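Weight Recording and Lot Order at a Weekly Store Cattle Sale
Project report, Agricultural Business Practice
Submitted 30 Sep 2023

1. Background

The project looked at whether the order in which store cattle enter the ring affects the price per pound paid for them. The work was carried out at the Vakel livestock market, which sells store cattle once a week and prime cattle on a separate day. Only the store sale was studied. Breeding stock, calves at foot and cast cows were left out, as they are bought on different grounds and often priced by the head.

Lots at Vakel are normally drawn by ballot. Sellers with more than one pen are allowed to keep their pens together, so a large consignment can take up a long run of the sale. Several regular sellers believe that an early ballot number costs them money. Others hold that the last part of the sale is worse, when buyers with a long drive have filled their trailers and left. The market had no figures to settle the matter either way.

2. Data

Sale records were taken from the Plamitik ledger system used in the market office. Each record holds the lot number, breed code, sex, age in months, number of head in the pen, total weight and price. The sample covers 19 sales and 1264 lots. Lots that were passed out unsold were kept in a separate table.

Weights come from the platform scale beside the ring. The scale reads the whole pen at once, so individual weights were not available. Pens with a wide spread of sizes will therefore show an average that describes none of the animals well. We had no means of correcting for this.

Breed codes needed more cleaning than expected. The same cross was entered under different codes depending on who was at the desk, and some of the older codes no longer appeared on the key. Codes were merged into 8 groups. The merged list is held with the data files.

3. Method

Each sale was divided into four equal parts by lot number. The price per pound was compared with the average for the same breed group, sex and weight band on the same day. Using the same day removes most of the effect of general market movement, which was considerable in March. The remaining difference is called the position effect in this report.

A second comparison used only sellers who had pens in more than one part of the same sale. This is a smaller set, but it reduces the chance that better cattle were simply drawn into one part of the day.
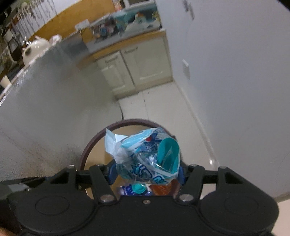
Figure 1. Snack wrapper held between blue finger pads.

4. Results

Lots in the first part of the sale sold below the same-day average. The shortfall was up to 4 percent and was largest for steers in the middle weight band. Heifers showed the same pattern but the difference was small and changed direction at several sales.

The second and third parts of the sale were close to each other and slightly above average. The last part was mixed. At well-attended sales it held its price. At smaller sales it fell away, mainly in the heavier pens, where fewer buyers were bidding to begin with.

The second comparison gave a similar result for the first part of the sale. It gave no clear result for the last part. Too few sellers had pens both there and earlier in the day.

Unsold lots were more common at the start. Part of this comes from reserve prices. Sellers in the early lots have not yet seen the trade and some appear to set a reserve from the previous week's report.

5. Comparison with Echeverri

The Echeverri market starts its store sale with a short run of lots from sellers who have volunteered for the position in return for a lower commission. We requested records for the same period and received a summary only. The summary lists average prices by class and does not give lot order, so no direct comparison was possible. The commission arrangement is noted here because Vakel could try it without changing the ballot.

6. Limits of the work

Buyer numbers were not recorded by time of day. The office logs each buyer on registration but not on departure, and the account of buyers leaving early rests on what sellers told us. Weather and road conditions were not included. Pens bought by the Ukell dealing firm were kept in the sample, although it buys on order for several farms and may bid differently from a farmer buying for one.

The four-part split was chosen before the data were examined. A finer split was tested afterward and gave uneven results, with too few lots per weight band to be useful.

7. Recommendations

The market should record departure times for registered buyers over one full season. A fixed list of breed codes should be posted at the desk and the old codes closed in the ledger. The office should also keep reserve prices with the lot record, including for lots that sell. At present the reserve slip is thrown away after the sale.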